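Ticket: Recipe import stops partway, no error shown
Product: Plaken desktop, importing from Guleo
Opened: 2020-08-06
Status: Open, waiting on customer

Hi there! Long message coming, sorry, but I'd rather give you everything up front than go back and forth for a week.

I'm moving my whole recipe collection out of Guleo and into Plaken. It's exactly 2,000 recipes (I know, I stopped adding to it when I hit the round number, it seemed like a good place to take a break). A lot of them are my grandmother's, typed up from index cards over many winters, so I'm a bit nervous about losing any.

The export from Guleo went fine. One big CSV file, opens in a spreadsheet, all the rows are there and I scrolled right to the bottom to be sure. Then I go to Plaken, File, Import, pick the file, and the green bar goes along nicely and says "Import complete." Great! Except the library says 1,509 recipes. No warning, no list of skipped ones, nothing.

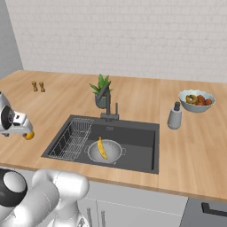

First thing I did was delete the lot and run it again, and I got 1,509 the second time too. So at least it's consistent. After that I kept notes, and I'll paste them in more or less as I wrote them.

Restarted the computer, imported again. Same number.

Turned off the antivirus for a few minutes. Same number. Turned it back on.

Made a test file with only the first 30 recipes in it. All 30 came in, pictures of nothing wrong, perfect, ingredients in the right order and everything. So it can read the format.

Thought maybe it just ran out of steam near the end, so I looked for the last recipe in the file, which is a zucchini relish. It's there! So it isn't stopping early, it's leaving things out along the way. I should probably change the title of this ticket but I can't find where.

Went hunting for what's missing. All the pie crusts except one are gone. Pancakes, same story, I had a whole pile of pancake recipes and now there's a single one, and it's the buckwheat one, which isn't even the good one. Chili, same. But the odd stuff with long names (Aunt's Sunday Pickled Beets With Cloves, for instance) is all present.

So my guess is the titles. I never bothered to number things in Guleo, so if I had a new pancake recipe I just called it Pancakes. Guleo never minded. I went into the test file and renamed the first two recipes so they were both called Pancakes, imported it, and got 29. Ha! Pretty pleased with myself, I'll admit.

What I don't know is what to do about it. Renaming them by hand would take me until October - and I'd have to open each one to see which pancake it is. Is there a switch somewhere to let it keep duplicates? I looked under Preferences and under Library and didn't see one, but the Preferences window is a little cramped on my laptop and I may have missed a tab.

Also, smaller thing, and ignore it if it belongs in another ticket: fractions come through as question marks in some of the older recipes. "? cup sugar" is not a lot of help when you're halfway through a cake. 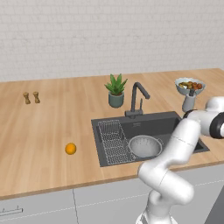

Mei-kuen Chu replied that the title guess was right. The quick import matches on the title alone, and when it meets the same one again it writes over the earlier recipe. She suggested going to File, Import, Advanced, and setting "Match by" to "Row number," then importing into a new, empty library so the old one stays put for comparison. For the fractions she asked which encoding I'd picked when exporting, and said to try UTF-8.

Thank you, that was fast! I found Advanced, it was hiding under a little arrow I'd taken for decoration. I tried it on the doctored test file first and got all 30, both Pancakes included. I'm going to leave the full one until tonight when I don't need the laptop.

On the encoding, I didn't pick anything, I just clicked through. Guleo has it set to "Western" by default, so I'll export again with UTF-8 and use that file for the big import. Please keep the ticket open until I've posted the new count.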